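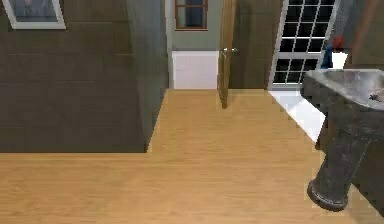 A day among the wool at Lukdale Mill

May 2024
By Jessie Chisholm
Search this site Search Go
17 comments

I have wanted to see round Lukdale for years, ever since my gran gave me a blanket with their label sewn in the corner, so when the open day was announced I put my name down that same evening. There were 50 places on the morning tour and I got one of the last.

We met in the yard, where Marion Geddes handed out stickers and earplugs and told us to tie back long hair and tuck in scarves. Half the group had come in scarves, naturally (you dress up for a woollen mill!), and there was a lot of stuffing things into pockets before we were allowed through the door.

The sorting loft

We began at the top, with fleeces. They come in rolled up, and the sorters open them on slatted tables so that the bits and dust drop through. I had no idea how much a single fleece varies. The shoulder is soft and fine, the back end is coarse as string, and a good sorter can tell them apart with her eyes shut. We were all given a handful of each to try and I got mine the wrong way round, which cheered up the people next to me no end.

Your hands come away greasy from the lanolin. Mine were lovely and soft all the way home.

Carding and spinning

Next came the carding engines, and these were what I had really come for. Big drums covered in tiny wire teeth turn against each other, and the wool goes in as a tangled mess and comes off the far end as a web so thin you could read a newspaper through it. I could have stood there until closing time. The oldest of them has been running since my gran was a girl and still does a full week.

Spinning was louder. Kenna Purves looks after the frames and she has a way of leaning in and mending a broken end with a sort of roll of the thumb, without looking, while carrying on a conversation at the top of her voice. She did it slowly for us three times. I still couldn't tell you how.

The weaving shed

Put your earplugs in for this one! There are 15 looms on the floor and up to a dozen going at once. We watched a travel rug being made in a green and mustard check, and then a length of plain grey cloth that was going to be coats. Byung-chul Cheon, the designer, showed us the pattern books, and they were a treat: page after page of little squares of cloth with the thread counts written beside them in brown ink. One page was numbered 237 and had a pink and orange tartan on it that I would wear tomorrow.

He said they're thinking of bringing that one back. Please do.

Finishing, and the shop

The cloth is washed and pressed at the end, and the difference is huge. It goes in stiff and a bit oily and comes out feeling like something you'd want round your shoulders. A man from Osaka called Haruto Morikawa, who weaves at home, asked so many good questions here that we ran over and missed the start of the tea.

There was plenty left, thankfully. Cheese scones, and a fruit loaf that went fast.

I bought two cones of undyed yarn and a bag of offcuts, and was very restrained about the blankets. If you go, wear flat shoes for the loft stairs and leave time for the pattern books. The next tours go up on the board by the gate, and the afternoon ones are supposed to be quieter.

Shared 50 times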